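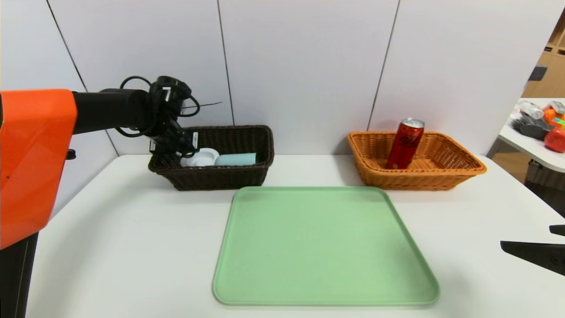
Sorting arms on the returns bench: how has it changed your shift?

Started by benchmouse, October 29, 2022

benchmouse wrote:
Evening all, long post, so put the kettle on. I've been on returns at a mail order place for years now (household bits mostly, plus whatever else customers manage to drop in the box by accident) and since March we've had robot arms doing part of the sorting. Ours came through a firm called Tavero. The arm picks things out of one basket and puts them in another basket or on a tray, and one of us keeps an eye on it, fills the baskets up again and deals with anything it leaves behind.

I'm not here to moan, or not only to moan! My wrists are better than they've been in ages. But the job feels different and I can't quite put my finger on how. I used to have a rhythm. You'd have a cup in one hand and be looking at the next thing already, and chatting to whoever was opposite. Now I stand there waiting for it to make up its mind about a bowl. Would love to hear from anyone who's had theirs longer than we have.

pullelus_pat wrote:
Hello benchmouse, and welcome to the club. I'm at Pullelus, small site, 60 of us on the books, and we've had 2 arms for a good while now. What you're describing is the waiting, and it does wear on you more than the lifting did, in a funny way. I used to go home with sore shoulders and a clear head, and for the first few months I went home with comfy shoulders and a head like porridge.

What helped was swapping round. We do an hour at the arm and then an hour on packing or labels, and our supervisor was lovely about it once a few of us had asked. Do ask, is my advice. They can't always see it from the office.

Nnamdi Olaniyan wrote:
I look after the benches at our place, so I'm coming at this from the other side, and I hope you'll forgive me for that. Please don't judge the arm by how fast it goes. On a decent day ours does 3,795 items across all the shifts, and a good pair of hands would beat it over any single hour. Where it earns its keep is the last part of a late shift, when people are tired and things get put in the wrong place.

As for round things, bowls and rings and cans and the like, you can help it a great deal by how you load the basket. Leave a gap between items and don't stack. Shallow baskets are kinder than deep ones. We changed all of ours after the first month and the number of times somebody had to step in dropped straight away.

crosspatch wrote:
With respect, Nnamdi, that's exactly what bothers me. I've just read a post telling people how to set things out nicely so the machine can manage. Who's working for whom? At my last place we spent so long tidying baskets for the arm that we could have sorted the lot ourselves and had time for a biscuit. And when two people left that spring they weren't replaced, which we had been promised wouldn't happen.

Nnamdi Olaniyan wrote:
That's a fair knock and I won't argue with the second part, I'd be cross as well. On the first, though, I used to lay out baskets for new starters just the same. You give anyone learning a job the easy ones first.

crosspatch wrote:
New starters get better and go for a pint with you afterwards.

tea_at_ten wrote:
Ha! I'm somewhere in the middle. We've got an Arach set-up and I like it more than I thought I would. I've had training I'd never have been offered before, and I'm now the person who gets called over when it stops, with a bit more money for it (a bit!). But I do miss the talking. We used to face each other across the table and now there's an arm where Jean used to be. Jean's fine, she's in dispatch, I see her at lunch.

pullelus_pat wrote:
Oh, the talking, yes. We turned two of our packing tables round so they face the arm benches and it's made the world of difference. It took one afternoon and cost nothing.

benchmouse wrote:
Thank you all so much, I've read these out to my other half. I'm going to ask about swapping round on my next shift and mention turning the tables too, as ours are all pushed up against a wall. Crosspatch, I'm sorry about your last place. We've had no word about jobs either way and I think I'll ask that as well, while I've got my courage up.

crosspatch wrote:
Get the answer in writing, love. And good luck.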